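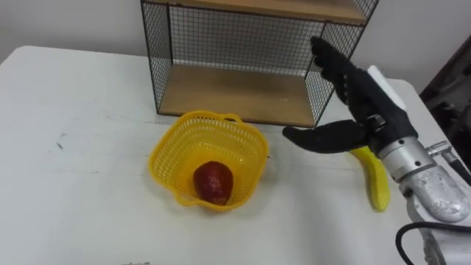

Equipment Plan and Budget for a Tabletop Sorting Cell
Group project report, second-year Automation module

1. What we were asked to do

The brief for this project was to plan the purchase of equipment for a small robot cell that moves fruit between a table, a basket and a shelf. We did not have to build the cell. We had to say what should be bought, in what order, and what could be left until next year. The department already has one arm and one hand set up for this kind of work, and we based our plan on how that setup is used now.

The plan covers one school year and has to leave the teaching lab free on Thursday afternoons, when another group needs the benches.

2. What is there already

The working area is a white table with a matt top. On it stands a shelf unit made of black wire mesh with wooden boards, and in front of that a yellow plastic basket with open lattice walls. The current task uses an apple-like red fruit, which goes in the basket, and a banana. The hand has a black textured covering and is fitted to a metal wrist, with a cable running off the side of it.

Three points about this layout affected our spending plan.

The table top is slightly scuffed and has a few faint dark marks. They do no harm at the moment, but we would like a replaceable mat over the work area before a second term of use. A mat is cheap and a new table is not.

The mesh shelf is light and you can see the wall through it. This is good for keeping sight of objects. It is less good if a finger goes into one of the square openings, and the hand has to work close to the side panel when an object lies to the right of the basket. We have put a solid side panel on the list as an optional item.

The cable at the wrist needs room. Any guard or frame we buy has to leave space for it to move, so we ruled out the two narrowest frames in the Dandex list straight away.

3. How we chose what to buy

We sorted every item into one of two groups. The first group is things the cell cannot run without for a full year. The second is things that would save time or make the work tidier. We gave no money to the second group until the first was covered.

Our total was set at 30 budget units. The department uses units in place of pounds for student projects so that old reports can be compared with new ones. We split the total like this:

Spares and wear parts for the hand: 16 units
Table, shelf and fixings: 2 units
Everything else, including the reserve: the remaining 12 units

The share for the hand looks high. We argued about it for most of one meeting. One half of the group wanted to spend more on a second shelf and extra baskets so that two tasks could be laid out at once. The other half said that a spare basket is no use if the hand is out of action, and this view won. The covering on the fingers rubs against whatever is picked up, and we could not find a supplier who would promise quick delivery of a single replacement. Buying a set at the start of the year is the safer choice.

4. Suppliers

We asked three suppliers for quotes.

Dandex sent a full list with prices and was the easiest to deal with. Its frames and brackets are a good match for the table, apart from the narrow ones mentioned above.

Kurup quoted for the hand spares. The price was fair but delivery can take up to 20 working days, so the order has to go in before the start of term. If it goes in during October, the parts may arrive too late for the first block of practical work.

Prestalus quoted for cable holders and a wrist clip. We have included the holders. We left out the clip -- the drawing they sent did not show whether it would fit around the metal fitting on the wrist, and they had not replied to our question when this report was finished.

The basket and shelf came from ordinary household ranges and we see no reason to change this. We priced replacements at Ikeo, where a similar basket costs very little. Any new basket should be the same bright colour as the old one, and should keep the low dip in the front rim.

5. Order of purchase

Hand spares come first, with the order placed before term. The mat and the shelf fixings come next, in the same week if possible, so that the table only has to be cleared once. Cable holders follow. The solid side panel and the second shelf wait until the spring review, and are paid for out of the reserve if there is enough left.

Fruit is not in the equipment budget. Real fruit goes soft and has to be replaced often, and plastic fruit weighs less than it should. We suggest that the lab pays for fruit from its weekly supplies and keeps a note of the cost, which we could not find written down anywhere.

6. Problems with the plan

We did not allow for a second arm. The layout has room on the left of the table, and a second arm has been talked about, but its price is well outside this budget and it would need its own guard. If one is bought, the mat should be laid again and the shelf probably moved.

We also had no record of how long the current finger covering has been in use. Our figure for wear parts is based on the supplier's advice, and it should be checked against the lab's own use at the spring review. A sheet for recording each change of covering is attached as Appendix B.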